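Kiria Book Cradle, two years on

I catalog old letters and account books for a living, mostly family papers, mostly in handwriting that suggests the writer was on a moving cart. For years I propped them open with rolled towels. Then my department found a little money in August and I was told to buy a proper cradle before anyone changed their mind.

The Kiria is two padded boards on a slotted base. You lift each board to the angle you want, drop the peg into its slot, and the volume rests in the V with its spine supported. There are 15 slots a side. I use three of them. The rest are presumably for people who enjoy slots.

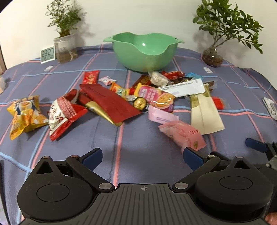
The good part first: it holds a tight binding open without bullying it. I have a merchant's letterbook, item 1063 on our list, that had spent its life refusing to show anyone the inner inch of its pages. On the cradle I could finally read the ends of the lines, including a postscript about a debt that our old catalog had described as "illegible, probably devotional." It was a complaint about barrels.

The padding is firm and covered in a plain gray cloth that doesn't shed. After two years mine has one shiny patch where I rest my wrist, and I can't blame Kiria for my wrist.

Now the pegs. They are small, smooth and exactly the color of our carpet. The manual (four pages, one of them blank) says to store them in the base, in a channel that is a hair too wide, so when you pick up the cradle they slide out and go looking for the radiator. I keep mine in an envelope. I also keep a second envelope, for reasons you can work out.

Single leaves are another matter. The cradle wants a book. Put a folded letter on it and the letter will creep down into the V and sit there like a taco. I bought the Keane insert for that, a flat board that bridges the gap, sold separately and priced as if it had been to college. It works fine. A sheet of stiff mat board cut to size works nearly as well, and I only know that because I tried it a week after the insert arrived.

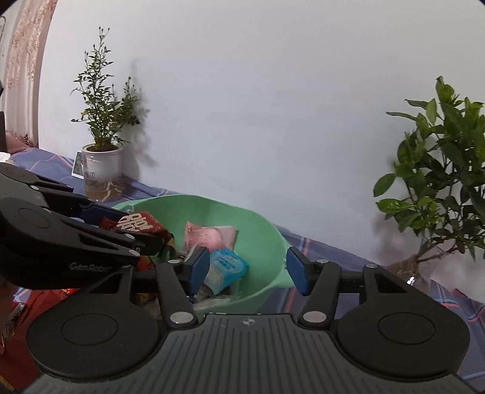 I also borrowed a Donda foam wedge set from the reading room on a Tuesday to compare. The wedges are cheaper, lighter and easier to shove into a drawer, and for a thin pamphlet I'd pick them every time. With anything over 20 pounds — we have two ledgers like that, bound by someone with a grudge — the foam sags on one side and the whole business starts to look nautical. The Kiria stayed level.

Ordering was through Cultside, who sent the base first and the boards nine days later, each in a box you could have raised a goat in. No complaints about the packing. Spare pegs come in bags of six, and I'd add one to the order.

Four stars. The missing one is under the radiator.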